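Carurora Demo Collection: Frequently Asked Questions
Last updated April 20, 2023

What are we collecting?

Short runs of a simulated arm doing simple jobs, driven by a person with a hand controller. Each run is called a demo. The goal for the first release is 3,000 accepted demos. At the moment we have 2,350, and the remaining ones will be the tasks everyone has been avoiding.

Do I need a robot?

No. You need a laptop, the Pletwood client and a controller. The arm lives in software, where it can be driven into a table all afternoon without anyone filling out a form.

Why is there so little scenery?

The Pletwood scenes have a plain background and a few objects. We add variety later, in a separate pass that swaps colors and textures. If you find the gray depressing, you may play music. The client does not record sound.

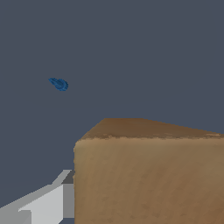 Which camera should I drive from?

Use whichever one you like, and switch as often as you want. All the views get saved. The close ones are good for the last bit of an approach and terrible for everything else, so most people start wide. If you have lost track of where the arm is, press Home and look again before you press anything more ambitious.

How long should a demo be?

As long as the task takes, up to 63 seconds. After that the client stops recording and shows you a message that was meant to be encouraging.

I fumbled, then recovered. Should I delete it?

Please keep it. The model will fumble too, and it needs to see what a recovery looks like. Mark the demo "recovered" in the menu. Fumbling on purpose is another matter. We can usually tell, and the acting is poor.

What gets a demo rejected?

There are 13 reasons on the list in the client. The popular ones are stopping before the task is finished, picking the wrong task from the menu, and leaving the recorder on during lunch.

Something is passing through something else. Is that me?

Probably not. Press Flag, write a line about what you saw, and reset. Do not try to make use of it. An earlier model learned a shortcut this way and was very hard to talk out of it.

What is Dririne?

The review tool. Your demos show up there after upload, along with any comments. "Jerky" refers to the motion.

And Peng?

Peng is the upload server. It is slow in the morning. Leave the window open and it will get there.

When does collection end?

In July, or when we hit the goal.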